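Workplace Housekeeping, Unit 3: Power Strips and Cords at the Bench
Paddale Technical Evening School, handout for the bench skills course
Instructor: Mostafa El-Sayed 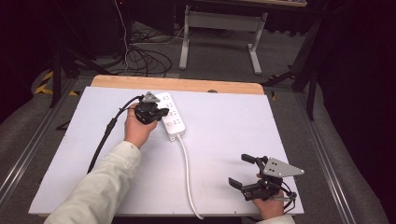

Figure 1. A black plug at a white power strip on the work board.

Read this before the practical session. Bring it with you, because the checklist at the end is used at the bench.

1. Placing the strip
Lay the strip flat with the outlets facing up. In Figure 1 it sits on a white board on top of the table, with its own cord running off the near edge. A cord that leaves by the near edge is easy to catch with a sleeve or a belt, so for longer jobs turn the strip and take the cord off the back or the side. Do not hang a strip by its cord or wedge it behind a table leg.

2. Plugging in
Switch the appliance off first. Line the plug up with the outlet and push it straight in until it is fully seated. If it stops partway, pull it out and look at the prongs. Bent prongs go to the repair shelf with a tag. Do not straighten them yourself.

3. Unplugging
Hold the body of the plug and pull straight back. Steady the strip at the same time, or it will slide toward you. Never pull on the cable. Most of the damaged cords we collected in June had failed at the point where the cable enters the plug.

4. What goes on one strip
Add up the watts of everything connected and compare the total with the rating printed on the strip. Heaters and kettles go directly into a wall outlet. One strip is never plugged into another.

5. Cables on the floor
Tangled cables are hard to trace and easy to trip over. Coil any spare length in loops wide enough that the cable does not kink, and tie it with a fabric strap. Wire and string cut into the jacket. Keep cables out of the walkway. Where one has to cross, use a floor cover.

Checklist
Strip flat, outlets up
No cracks or brown marks on the case
Plugs fully seated
Total load under the rating
Spare cable coiled and strapped
Walkway clear

Practical task (20 minutes, groups of 2)
Set up your bench with one strip and the three appliances from the Purnholm box. Write down the load and trade benches with another group for checking. Hand in both sheets.

Reading for next time: Samir workbook, pages 40 to 43.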